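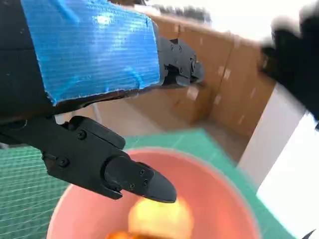 Slide 1: pink bowl, blue tape

Getting Your Family Recipes Out of People's Heads

By Asmaa Helmy
2021-01-06

Notes for the Woltley library talk. I've left my reminders to myself in, so if you're reading along at home you get those too.

Hi everybody, thanks for coming. (Check the mic. Wait for the latecomers. Water goes on the LEFT side.)

I'm going to start with my grandmother's lentil soup. I ate it every week as a kid and I've tried to make it on my own since college, and for years mine tasted like warm wet cardboard. I had the recipe! She gave it to me over the phone. It said lentils, onion, cumin, salt, lemon, "cook it until it's right." So I cooked it until I was tired and then I ate cereal.

Then one September I went and stood in her kitchen with a notebook. She fried the onions for forty minutes. Forty! When I asked why she'd never mentioned it, she looked at me like I'd asked why she never mentioned taking the lentils out of the bag.

(Pause. People usually laugh here. If they don't, keep going.)

So tonight is about that gap, between what a cook tells you and what a cook does. I've been collecting recipes from my own relatives and other people's for 11 years, and the box is up to 3,853 index cards. My husband would like me to say that the box is really several boxes and they're in the hall closet where the coats used to go.

Part one. Don't ask for the recipe

If you call your aunt and say "can I have your recipe for the rice," she'll give you the version she thinks a recipe should be. It'll have round numbers. It'll skip everything she does without thinking. Ask if you can come over while she's making it. Bring groceries. If she says she isn't making it this week, ask what she is making, because you want that one too.

When you get there, stay out of the way for the first few minutes and write down the order things happen in. Just the order. You can fill in amounts later. I use a cheap spiral pad and a pencil, and I put the time in the margin every time something goes in the pot. 4:10 onions. 4:25 stir. 4:50 cumin. That column of times has saved me more often than any measurement.

(Hold up the pad. Pass it around if the group is small.)

Part two. Measuring people who don't measure

Okay, this is the part I get the most email about. Your uncle uses a handful. Whose hand? His hand! So put a bowl on the scale, zero it out, and have him drop his handful in there before it goes in the pot. Do it again the next time. You'll find out he's very steady, most of these cooks are, and now you've got a number you can use.

For liquids I pour water into a jug ahead of time and write down how much is in it. Then I let them pour straight from the jug as they like, and I check what's left. They don't have to change a thing. The minute you hand a good cook a measuring cup, they get polite and careful and the food gets worse.
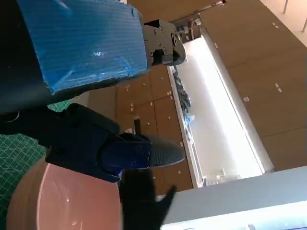

Slide 2: a lot of blue, with a black bracket and small screws

Spices are harder. A teaspoon from a fresh jar and a teaspoon from the one at the back of the cupboard are two very different things. I write down what the jar smells like — strong, faint, dusty — and I know that sounds silly, but try it.

Salt, same kind of trouble. Write down what kind! Coarse and fine don't fill a spoon the same way, and I ruined a whole pot of beans for 20 people learning that. Hollis Lyons was at that dinner and he still brings it up. He's also the one who taught me to write "salt again here, taste" in three different spots on a card instead of one total at the top, so I guess I have to let him.

(If Hollis is in the room, make him wave.)

Part three. The words

Every family has its own. In mine, "make it sleepy" means turn the heat down until you see a bubble only now and then. A woman from out by the Moya road told me her mother's pie dough had to be "like an earlobe." Keep those words. Write them exactly, then put your own plain version next to them in parentheses. If you only write "low simmer," you've lost the fun part, and if you only write "sleepy," your grandkids are going to be very confused.

And ask about the failures. "What does it look like when it's gone wrong?" gets you better answers than anything else I ask. People light up. You'll hear about the curdled one, the burned one, the Thanksgiving one. Then you ask how they fixed it, and half of that belongs on the card.

Part four. Cooking it back

You haven't got a recipe until you've made it yourself from the card, in your own kitchen, with nobody helping. I give each one 4 tries. The first is usually bad. On the second I find out which line I wrote down wrong. By the third or fourth I'm calling my aunt to brag.

Change one thing at a time. I know, I know. You want to fix the salt and the heat and swap the pan all at once, and then it tastes great and you have no clue why. Date every try on the back of the card, and leave the bad ones on there. 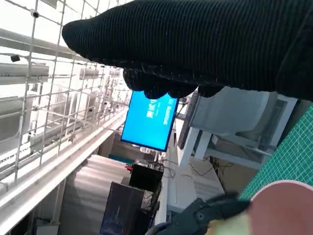
Slide 3: ribbed black knit, white wire grid

Then there's storage. Index cards are fine. A binder is fine. I take a picture of the front and back of every card on my phone and send copies to two cousins who live in different states. Please don't laminate the originals, you can't write on them anymore, and you're going to want to.

If the card is in somebody's handwriting, keep it even after you've typed it up. My great-aunt's card for date cookies has a grease spot right over the oven temperature, so I had to bake six trays to work out what it said. It said 350. Of course it said 350.

(Time check. If we're running over, skip to questions. If we're early, tell the Flenora bake sale story, the short version.)

Questions I always get

Can you share a secret recipe? Ask the person first, and ask again after you've written it down, people change their minds once they see it on paper.

What if the cook has passed away? Go to the people who ate it. Cook a try, bring it over, and let them complain. "It was thinner." "She never used that much garlic." You'll be surprised how close complaining can get you.

There's soup in the back, with the forty-minute onions. Bowls are next to the coffee. Blank cards are on the chair by the door, take as many as you want.

Related talks
Reading Old Handwriting Without a Headache
The Wuteo Street Potluck, Dish by Dish
Fixing a Soup That's Too Salty
What to Do With a Closet Full of Cookbooks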